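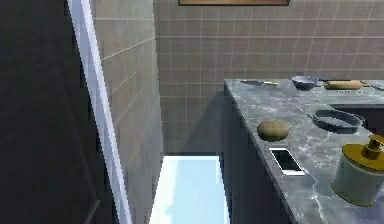 Kerekes Residence Hall, Shared Kitchens
Fire and General Safety Inspection Checklist
Date of inspection: Wednesday, September 24, 2025
Inspector: Isauro Aguirre
Accompanied by: Aaliyah Campbell, Residence Office
Area covered: second floor, Room 503 and adjoining corridor

Ratings: S = satisfactory; A = action required; N/A = not applicable

1. Exits and corridors
1.1 Corridor free of stored items: A
Comment: Two bicycles and a folded drying rack were found outside the kitchen. Residents were asked to remove them the same day.
1.2 Fire door closes fully without assistance: S
1.3 Exit sign lit: S
1.4 Evacuation plan posted and legible: A
Comment: The posted plan predates the Urlow stairwell work and shows the old assembly point. Replace.

2. Fire equipment
2.1 Extinguisher in place, seal unbroken: S
2.2 Extinguisher service tag current: S
2.3 Fire blanket accessible: A
Comment: Blanket present, but paper towels had been stacked in front of it.
2.4 Heat detector tested: S
Comment: Panel response confirmed by the front desk.

3. Electrical
3.1 Outlets and cover plates intact: S
3.2 No extension cords in permanent use: A
Comment: One cord supplying a rice cooker. Unplugged and tagged; owner to collect from the Residence Office.
3.3 Ground-fault outlets trip and reset: S

4. Gas
4.1 Shutoff valve labeled: N/A
4.2 Appliance connections checked: N/A
Comment: All-electric kitchen.

5. Hygiene and storage
5.1 Refrigerator at or below 40 degrees F: S
5.2 Cleaning products stored apart from food: A
Comment: Zasura degreaser kept on the same shelf as cooking oil. Moved during the visit. Shelf labels are requested.
5.3 Waste bins emptied and lidded: S

6. Follow-up
Items 1.4 and 5.2 are assigned to Canau Facilities under work order 26. All other action items are assigned to the Residence Office. Reinspection will be limited to items rated A.

Signed: I. Aguirre
Received: A. Campbell

Kerekes Residence Office | Contact us | © 2025 | Back to top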